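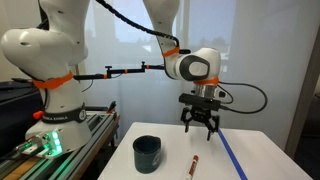

Cleared my desk this morning down to a mug, a marker and one long strip of blue tape. White desk. It looks like a furniture catalog and I don't trust it one bit. Thread.

1/ Background: I'm 26 posts deep into reading people rave about the "taped zone" method. You run tape across your desk, decide which side is for work and which side is for stuff, and supposedly you become a calm person by June.

2/ I have been told to become a calm person by a lot of products. The Koltex drawer trays are still in the closet. They were a quarter inch too wide for the drawers.

3/ The method says blue tape because it comes off clean. Maybe! I've peeled blue tape off a window frame that took the paint with it, so I'll believe it when it's off. Mine stays on until the end of the month and then we'll see what the white surface looks like.

4/ It also says to keep one pen. One. I kept the brownish-red and white marker because it writes on cardboard and I label a lot of boxes. The purists want a fine black pen. Fine black pens don't show up on a box on the top shelf.

5/ The mug is dark teal and it's staying. Somebody in the replies to the original post wrote "drinks live in the kitchen." Okay. I live in the rest of the place and I drink coffee there.

6/ Now the money part, which is where I got annoyed. Gruvov sells a "starter set" for this. It's tape, a card with instructions and a little cloth. 13 dollars. The hardware store sells tape.

7/ Prata has one too, in beige. I looked up the reviews and there were 1151 of them, nearly all five stars, and an awful lot written on the day the thing arrived. Of course your desk is tidy on day one. You just cleaned it.

8/ That's my whole problem with every desk method I've tried. You move everything off, you wipe it down, you feel great, and the tape gets the credit for the wiping.

9/ And where did everything go? Mine went into a Wulteck file box under the bed. Mail, two chargers, a stapler, warranty papers for a fan I no longer own. I wouldn't call that decluttered. It has a lid now.

10/ Fair's fair, one thing I liked: putting down the tape made me pick how much room I need for work. Less than I figured. I'd been blaming a small desk for years and I may have just had a pile.

11/ Someone asked if you could do it with a tray or a place mat. I don't see why not. A tray you can pick up and wash — try that with tape.

12/ Someone else says the trick cut their cleanup time by 80 percent. Compared to what? Did they time themselves before? I asked and got a heart emoji.

13/ So no, I'm not recommending it yet, and please don't buy the kit. If you want to try it, use whatever tape is in the junk drawer and test a corner first.

14/ Update, 9 p.m.: there's a grocery receipt on the wrong side of the line. I put it there. I watched myself do it.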